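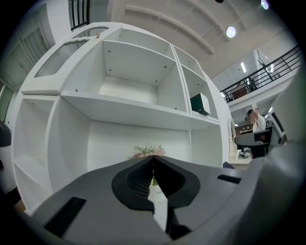 Search this site Enter keywords Go

Reading time: 4 min

Shelf loading in small archive rooms: what changed after the Clavel survey

Members who run paper stores in converted office space will have received the Clavel survey summary in March. The full tables are now in the members' area. This item covers the parts that affect day-to-day storage: bay loading, shelf pitch, box orientation and the revised inspection form.

The survey covered 114 rooms. In 36 of them, at least one bay was loaded beyond the rating on its label. Most of the overloading came from a change of contents. A bay bought for stationery or lever-arch files was later filled with bound volumes or tightly packed record boxes, and the label was never checked against the new load. Paper stored flat in full boxes is heavier than the same shelf length of files standing upright with the usual air gaps.

Ratings are given per shelf and per bay, and the two figures are often confused. The bay figure is the lower limit in practice. A unit with six shelves will usually not carry six times the single-shelf rating, and several manufacturers print the bay figure in smaller type on the inside of the upright. If the label is missing, treat the bay as unrated and load it with light material only until the supplier confirms a figure in writing.

Shelf pitch also matters. The standard bay in the survey was 925 mm wide. At that width, moving shelves farther apart to take tall boxes leaves longer unbraced sections of upright, and the bay rating drops. The Peltar loading table gives reduced values for each pitch setting. Members using other systems should ask for the equivalent table. Where none exists, keep the original pitch and lay tall items flat on the bottom shelf.

Deflection should be measured under full load, at the middle of the front edge, with a straightedge laid across the shelf. The survey used a limit of 4 mm for this bay width. A shelf that exceeds the limit is to be unloaded and measured again. If it returns to straight, reduce the load and recheck after a month. If it stays bent, replace it. Turning a bent shelf over and putting it back in service was found in several rooms and is not acceptable, as the folded edge is then on the wrong side.

Box orientation received less attention in the earlier guidance. Boxes should sit with the short side facing the aisle wherever shelf depth allows, so that the load is carried front to back and the box can be drawn out with both hands. Boxes that project past the shelf edge shift weight onto the front lip and get knocked by carts. Double stacking remains permitted for half-height boxes only.

Floors were outside the scope of the survey, but the question came up often enough that the tables include a short note. A room on an upper floor needs a written floor capacity from the building owner before any mobile shelving is ordered. Static bays along a load-bearing wall are less demanding, though the same figure should be on file. Rubber feet or spreader plates protect the floor finish. They do not raise the capacity of the floor.

Fixing to walls: tall single-sided bays should be fixed at the top, into masonry or framing. Fixings into plasterboard alone were recorded as a fault. Back-to-back runs should be tied to each other through the uprights at the top and middle.

The revised inspection form (Zarkonura layout, two pages) replaces the old single sheet. It has separate columns for shelf rating and bay rating, a box for measured deflection, and a line for the date of the last change of contents. That last line is the one most likely to be left blank - please fill it in, even if the entry is only a year. Old forms can be used until the end of May.

Mabula end panels ordered through the group scheme are delayed. Existing orders stand and do not need to be placed again. Members who ordered the narrow version should check the hole spacing against their uprights before delivery, as two patterns are in use.

Comments on the form should go to the newsletter desk by the end of April.

Contact us | Copyright Storage and Records Newsletter | Back to top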